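I signed up for the evening anatomy and physiology class at the Semeniuk annex in January, mostly because the pottery one was full. I'm 2 units in and have already been humbled by skin.

I thought I knew skin. I've had some for years. Then Larysa Antoniuk, our instructor, put a slide up and asked the room what the dermis does, and I wrote "holds up the epidermis" in my notebook with real confidence. She says it feeds it, drains it, wires it, and keeps it from sliding off when you lean on a doorknob. I crossed out my answer and drew a little tree next to it so it would look like I'd been doodling.

The part that stuck was the collagen. In the deep layer of the dermis the fibers run in every direction, a big felted mess, but they still have a preference. Depending on where you are on the body, more of them lie one way than another. Surgeons care about this a lot. Cut along the grain and the wound stays narrow, cut across it and it gapes. There are maps of these lines, and they look like someone wrapped a person in corduroy.

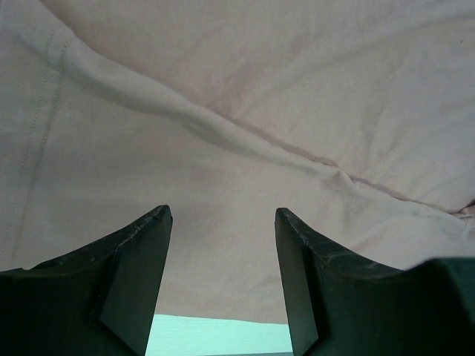 Pink cotton-looking cloth with one long fold. Skin does this too, give it time.

I spent an evening pinching the back of my hand to find my own lines. You pinch one way and get neat parallel wrinkles, then the other way and get a sulky lump. Yogesh Bhatt, who sits next to me and already works in a clinic, watched me do this through an entire break and finally asked if I was okay.

Elastin is the other one. There's much less of it than collagen, and its whole job is to put things back where they were. Sunlight wrecks it. So does smoking, and so does just being around for a long time, which seems unfair to people who did everything right. My textbook has a drawing of old elastin that looks exactly like the drawer where I keep phone chargers.

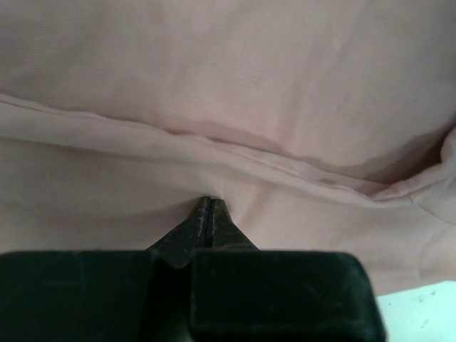

Then there's the boundary between the two layers, which I had pictured as a flat line, like the one between cake and frosting. It's bumpy. The dermis pokes up into the epidermis in little pegs called papillae, and on your fingertips they line up in rows and give you fingerprints. More bumps means more surface to hold on with, and more room for the blood vessels to hand things over. With age the pegs flatten out, and the layers shear apart more easily. My grandmother used to tear her arm on a bedsheet and I never understood how.

The quiz is on glands next. I have made 15 flash cards and can't tell eccrine from apocrine on any of them. If you have a trick for it, please send it before 7 p.m.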